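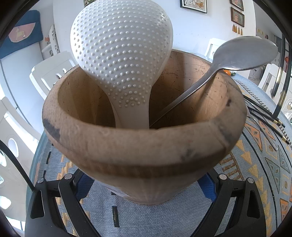 Clarnley library adds cooking books and kitchen tools to lending shelves

2019-07-29

The Clarnley public library has opened a cooking section on its ground floor, with 529 books and a small stock of kitchen tools that can be borrowed on a regular library card.

The section takes over the space next to the Purves Street entrance that held the newspaper racks until May. The newspapers are now upstairs, beside the local history room.

Macarena Requena, the branch manager, said the library had seen steady demand for cookbooks for years but kept them on two separate floors.

"People would find the baking books and never learn that we had a whole shelf on soups," Requena said. "Now it is all in one place, and the large-print books are there too."

Most of the books came from the existing collection. The rest were bought with a grant from the Bullska Fund, which also paid for new shelving and a reading table. The library did not give the amount of the grant.

Books may be kept for four weeks. Kitchen tools go out for two weeks and can be renewed once if no other reader is waiting.

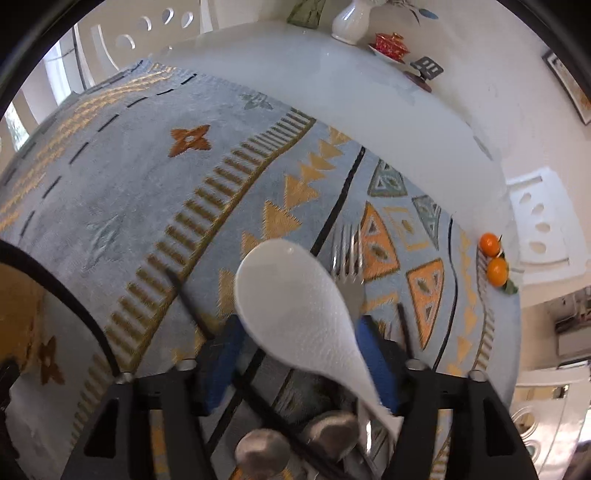

Tools have to be washed and dried before they are returned, and they must be handed in at the front desk. They will not be accepted in the outdoor book drop. Knives and electric appliances are not part of the program.

Dardo Echeverría, a retired cook who lives near the Kostulo bridge, was one of the first to use the new section on Monday morning. He took home a book on bean dishes and another on pickling.

"I used to cook from memory, and I have forgotten half of it," he said. "My granddaughter wants the recipes written down, so I am looking for ones that are close to mine."

The library had 1103 cookbook loans last year, according to Requena. She expects the number to go up this year but said staff had not set a target.

A monthly recipe exchange is planned for the fall. Readers will be able to leave a typed or handwritten recipe in a binder at the reading table and copy others free of charge. Copies for personal use can be made on the machine by the front desk.

The cooking section is open during regular library hours. Holds can be placed by phone or at the desk.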